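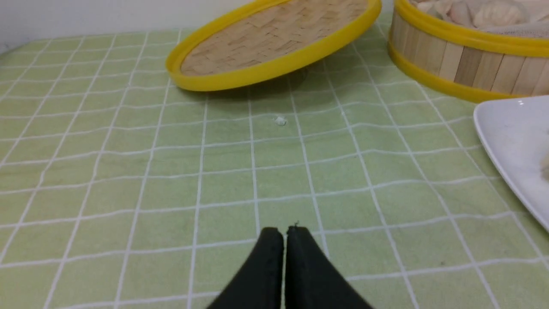

Teaching by Hand: The Table Service Program Completes Its First Phase

By Ezekiel Marchetti
January
6 min read

The Skellard Institute has completed the first phase of its table service program, in which operators guide a robot arm through ordinary serving tasks and the recordings are used to train it. The phase closed with 2,993 recorded demonstrations, of which 2,000 have been accepted into the training set. The remainder are being held for review, and a portion of them will be used in a separate study of operator error.

The program was established at the request of Zalness, which operates staff dining rooms and has supported the Institute's work on assisted food handling for several years. Its interest lies in the small, repeated motions of a service counter: lifting a lid, setting it down, moving a portion to a plate, and putting the lid back. These motions are easy for a person and have proved difficult to write out as instructions for a machine. A bamboo steamer is a good instance. The lid is light, its rim is round, and the dumplings inside are soft enough to tear under a grip that would suit a bread roll.

Two methods of demonstration were used. In the first, the operator takes hold of the arm and moves it through the task directly, while the joints are set to follow with little resistance. In the second, the operator sits at a separate station and works a hand controller, watching the table through the wrist camera and a second, fixed view. Both methods produce a record of the arm's position, the opening of the gripper, and the matching pictures.

Direct guidance was favored in the early weeks. New operators learned it in a single morning, and they were able to feel when the arm was nearing the end of its reach. Its weakness is that the operator's hands and sleeves tend to enter the fixed view. A system trained on such pictures may come to rely on a hand that will be absent when the arm is working alone. For this reason, most of the accepted demonstrations were made by remote control, and direct guidance is now reserved for training operators and for trying out new tasks.

Remote control brings its own difficulties. An operator at the station has no sense of touch and must judge contact by eye. The wrist view is of great help when the gripper is near an object, but it gives a poor impression of height, and several operators reported closing the fingers too early. The team's response was to ask for a short pause above the table before each descent. The pause adds time to every demonstration. It also appears in the trained behavior, and the staff are considering whether it should be trimmed from the recordings before the next round of training.

Eight operators took part in the first phase. Each was asked to follow a common written procedure, which was revised as the work went on. The current version includes the following points:

Begin with the gripper closed and clear of all objects.
Approach the lid by its rim. Do not press on the woven center.
Release the lid only when it has come to rest on the cloth.
Pick up one dumpling at a time, and lower it onto the plate before opening the fingers.
If a dumpling is torn or dropped, finish the motion calmly and mark the recording.

The last point was the subject of some discussion. Under the original procedure, an operator who made a mistake was to stop at once and discard the attempt. This kept the data tidy, but it left the system with little experience of anything going wrong. Operators are now encouraged to recover where they can. A recording in which the lid slips, is taken hold of again, and is set down properly is accepted, provided that the error is marked. Recordings that end without recovery are kept apart.

The layout of the table also received attention. The steamer, lid, and plate are moved between demonstrations so that the arm does not learn one fixed set of positions. The checked cloth has remained in use throughout the phase. Staff found that its lines gave remote operators a useful sense of distance, particularly toward the back of the table. Whether the trained system has come to depend on those lines is an open question, and a plain cloth will be brought in for part of the next phase in order to find out.

Recording and storage were handled through Brolla, the Institute's in-house software for demonstration work. Brolla keeps the camera pictures and the arm's movements in step and allows a reviewer to play back a session at any speed. During the phase a fault was found in which the gripper signal ran slightly behind the pictures. The affected sessions were corrected where the delay could be measured, and withdrawn where it could not. Members who downloaded the preliminary set before the correction are asked to replace their copies.

Review was carried out by staff who had not made the recordings in question. Reviewers considered whether the task was completed, whether the motion was smooth enough to learn from, and whether the written label matched what took place. Disagreement was most common on the second of these. Two experienced operators may lift the same lid quite differently – one with a straight upward motion, the other by tilting the near edge first – and both may be sound. The review guide now states that differences of style are not grounds for rejection, although each operator is asked to keep to one approach within a session.

The second phase will begin this spring in the Čierny Laboratory, where a larger table and a second arm are being installed. The target is a further 2,000 accepted demonstrations, with more attention to tasks that need two hands, such as holding a basket steady while a portion is taken from it. Operators from the first phase have been invited to continue, and their working notes will be issued to new participants along with the revised procedure.

Members who wish to observe a session may apply through the program office. Visits are limited to mornings, when recording is in progress, and visitors are asked to remain behind the operator station while the arm is powered. Requests for the accepted data should name the intended use and the person responsible for its storage.

Related items

Brolla: Notes on the Corrected Gripper Signal
Preparing the Čierny Laboratory for Two-Arm Work
A Review Guide for Recorded Demonstrations
Call for Operators, Second Phase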